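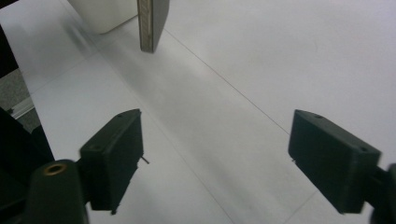 Thodoris Politis writes that the house rules for hand-held grippers ought to start with the bench, and that most of the trouble he had last year came from a table nobody had wiped. He would put cleaning the surface first on any list. We have moved it up accordingly. The rest of the page has been revised as well, with a longer part on cables.

These are working rules for recording with a pair of hand-held grippers at a table. They apply at Trivmont and at the Kodcombe workshop. If your bench has its own sheet, follow that where the two differ.

Before you start

Wipe the table with a barely damp cloth and let it dry. Do not use polish or anything that leaves a shine, as a glossy patch throws the light back at the cameras. A white surface shows every smear, so go over it again under the lamps you will be working with.

Look at the joints between panels. If you can feel a step with a fingernail, level the panels before any light objects go down. A phone case or a playing card will catch on a lip that you can hardly see.

Clear everything that is not part of the task. Pens, tape and mugs go on the shelf, not at the far end of the table.

Check both grippers by hand. Open and close each one fully 6 times, and stop if either sticks or clicks. Try each finger for play at the mount. Tighten screws until they are snug and no further, as threaded inserts in printed parts pull out more easily than you would think. If one has pulled out, label the gripper and take it out of use. Glue is not a repair.

Keep your own fingers away from any pins or points on the inside of the jaws. Put the grippers down with the jaws open and facing away from the edge of the table.

Cables

Each gripper cable should leave the hand on the outside and hang in one easy loop. Leave enough slack to reach the far edge of the table without a tug. Too much is also a nuisance, and if the loop touches the floor when you are standing normally, take it up with a hook-and-loop tie.

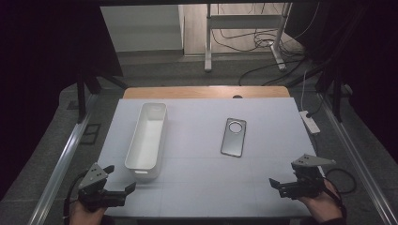

Ties should go on the cable only, never round a finger or a mounting plate. Keep mains leads and signal leads on separate runs where the room allows. A power strip belongs off the walking route, with its switch where you can reach it, and it should never be fed from another strip. Coil spare cable in wide turns and hang it up at the end of the session.

Check plugs and sleeves for cracks every June, and write the result in the bench book. The last round at Kodcombe covered 116 leads and took most of a morning.

Working at the table

Stand square to the table with your elbows loose. Bring the gripper down to the object from above or from the side, but don't drag it along the surface to get there.

Squeeze only as hard as the object needs. Thin plastic marks easily, and a lid that has been crushed once will not sit properly again.

Stop after 40 minutes and put both grippers down. Hazem Filali asked for this to be a fixed limit, and it now is. Tired wrists make for jerky movements, and those takes usually have to be done again.

If you drop something, finish the take, put the grippers down and then pick it up by hand. Leave the dropped take in the log and mark it as a drop.

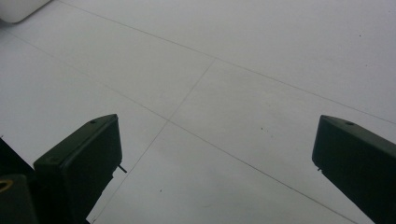
Floors and walkways

Leave 900 mm clear behind the person working. Sweep at the end of each session, under the table as well as round it. Small screws and broken pin ends turn up in the joints between tiles, and a magnet on a stick will find the steel ones.

Don't put storage boxes over floor vents. Mop up spills straight away and keep the cables lifted until the floor is dry.

Putting away

Wipe the gripper fingers with a dry cloth. Solvent softens some printed plastics and should stay in the cupboard. Store the two grippers side by side with nothing stacked on top, and note any fault in the bench book before you leave.

Last revised March 7, 2025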